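Search this site
Enter keyword
Go

Last updated: 20th April

Keeping the shop small: Elisa Pellegrini on running Bevlow Provisions

Elisa Pellegrini took over the grocer's at the top of Bevlow high street when the previous owner retired. She had been working behind the till for four years by then and says she knew what she was buying, including the roof.

"The survey was forty pages and most of it was the roof," she says. "I paid 3245 pounds to have the back half done and I still put a bucket out when it rains from the west."

The shop sells dry goods, cheese, bread from a bakery in Martens, and tea and coffee. When she started, she stocked what the last owner had stocked. The first thing she changed was the size of the orders.

"He bought by the pallet as it was cheaper. But I was throwing out flour. I was throwing out nuts, which is worse, they cost a fortune. So now I order little and often and pay a bit more for it."

Nuts, seeds and coffee are the lines she worries about most. All three go stale once air gets to them, and customers tend to blame the shop. She talks to people at the till about it, more than some of them would like.
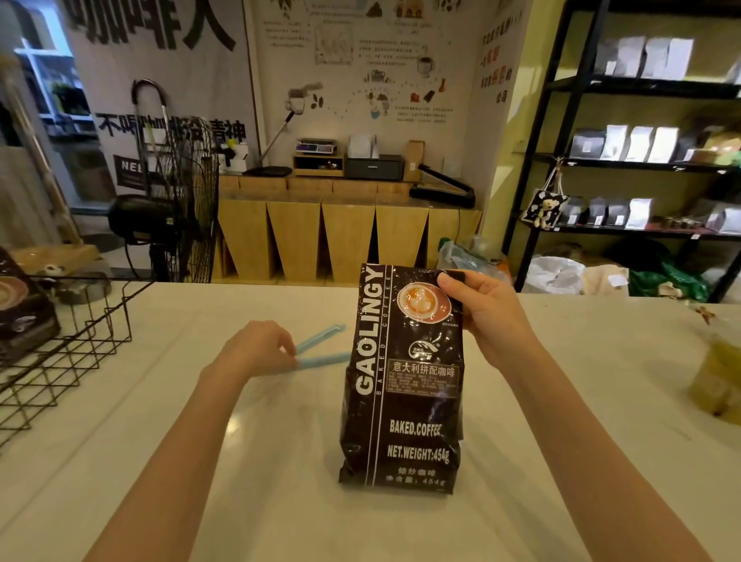 "People buy a big bag to save money, then leave it open by the kettle for two months," she says. "Buy the small one. Or if you buy the big one, squeeze the air out, fold the top down and put something on it. A peg will do. And keep it away from the cooker – that shelf over the hob is the worst place in the house."

She doesn't recommend the fridge for coffee, as it picks up smells and damp. Nuts she does keep cold, and her own walnuts live in the freezer at home.

Giorgia Messina joined the shop two years ago and now does the ordering. Until then it was done from a notebook. Messina moved it to a spreadsheet, which took most of one winter, and found the shop was carrying 44 lines that hardly sold.

"There was a jar of pickled samphire that was older than my nephew," Messina says. "We kept the mustard, though. One man comes over from Giltari for the mustard."

Dropping the slow lines made room for a second cheese counter. It cost 3680 pounds, second-hand, and Pellegrini was against it at first. She thought the village had enough cheese. She now says she was wrong about that, although she still finds the motor too loud.

Neither of them wants a second shop. They were offered a unit in Wultus last year and went to see it. The rent was fair and there was parking, but one of them would have had to be there every day.

"I like knowing what's on the shelf," Pellegrini says. "With two places I'd be in the van."

From May the shop will stay open until seven in the evening.

Related items
Bread deliveries from Martens: new times
How we choose our cheeses
Wultus market returns to the square
Storing flour in warm weather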